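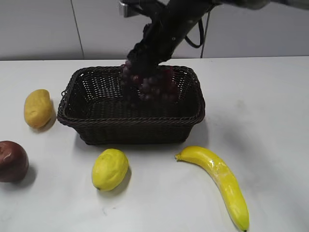

The Marras basket with the grapes, apple and lemon from the Fisetti fruit set.

Marras wicker basket and Fisetti artificial fruit
Reviewed by Wafula Mugo
Category: Kitchen and table

I bought these two together in February for a rental unit I look after. The listing needed something on the dining table, and real fruit goes off between guests. The basket and the fruit are sold separately, so I'll take them one at a time.

The basket

It's a dark brown woven wicker rectangle, slightly flared at the top, with a thicker twisted braid around the rim. The braid is the best part of it. On cheaper baskets the rim is the first thing to unravel, and after a few months of being picked up by one side and shoved along the counter, mine is still tight.

The weave is open, so you can see the table through the bottom. That's fine for fruit, real or fake, and no good for nuts, wrapped candies or anything else small. Crumbs go straight through as well. If you want to use it for buns, put a cloth in first.

There's a small loop handle woven into the short end. I wouldn't carry a full basket by it, but it's handy for pulling the thing off a shelf. Mine had a couple of sharp ends poking out on the inside when it arrived. I snipped them with nail scissors and haven't found any more.

The colour is darker than I expected from the store page. It looks good on a white table. On our walnut sideboard at home it more or less disappeared.

The fruit

The grapes are what sold me. They're a deep reddish purple and the bunch hangs properly when you lift it from the top, so you can drape it over the rim and it looks natural enough. I've had to push a berry back on twice.

The lemon is also good. The peel is dimpled, there's a little pointed tip on the end, and the yellow is bright without looking like a highlighter. The apple is a dark, glossy maroon. It's shinier than a real one and catches the light, so I keep it toward the back.

Then there's the mustard-yellow one. It's oblong and lumpy, with slightly mottled skin, and I'd call it a potato. My sister says mango. I leave it at the bottom of the basket.

All of it is light, and the round pieces roll if you bump the table. Dust shows on the apple first. I wipe everything with a damp cloth and leave it to dry on a tea towel. I haven't tried soap.

Compared with what I had before

The old set was an Atell wire bowl with glued-in fruit. It was easier to dust but you couldn't rearrange anything, and the wire marked the table. I also looked at the Rurnetti basket, which has a cloth liner, but I didn't want another thing to wash.

I paid $37 for the basket and the fruit together, before tax. I'd buy the basket again at that price. For the fruit, I'd check first whether you can get the grapes and lemon on their own.

Basket: 4 out of 5
Fruit: 3 out of 5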